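Water First: Managing Early Kidney Disease in Cats

By Augustina Odoi

Chronic kidney disease is common in older cats, and the early signs are easy to miss. The cat drinks more, the litter clumps get larger, and weight drops slowly over several months. By the time appetite falls off, a good deal of kidney function has usually been lost.

Sieglinde Wiegand, a feline veterinarian at the Drerkside clinic, recommends blood and urine testing every year from age 7. Creatinine alone is a late marker. She reads it alongside SDMA, urine specific gravity and blood pressure, and repeats any abnormal result before making a diagnosis.

"One high value after a stressful car ride tells me very little," Wiegand says. "Two values, a few weeks apart, with dilute urine, tell me a lot."

Treatment at this stage is mostly diet and water. Renal diets limit phosphorus and hold protein at a moderate level. The change should be gradual – two weeks is a reasonable minimum, longer for a cat that has eaten one dry food all its life. Canned food adds water with no effort on the cat's part. Wide, shallow bowls placed away from the litter box also help.

Phosphate binders are added when diet does not bring blood phosphorus into range. They work only in the gut, so they must be given with meals. Human antacids and pain relievers should never be substituted; several are toxic to cats.

Kevser Saraç, who runs the clinic's nursing desk, asks owners to weigh the cat monthly on the same scale and bring the log to each recheck. 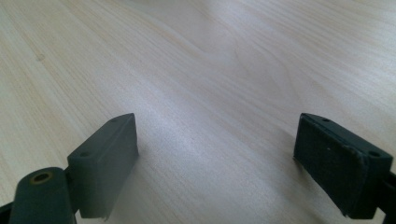 Light wood grain on a tabletop.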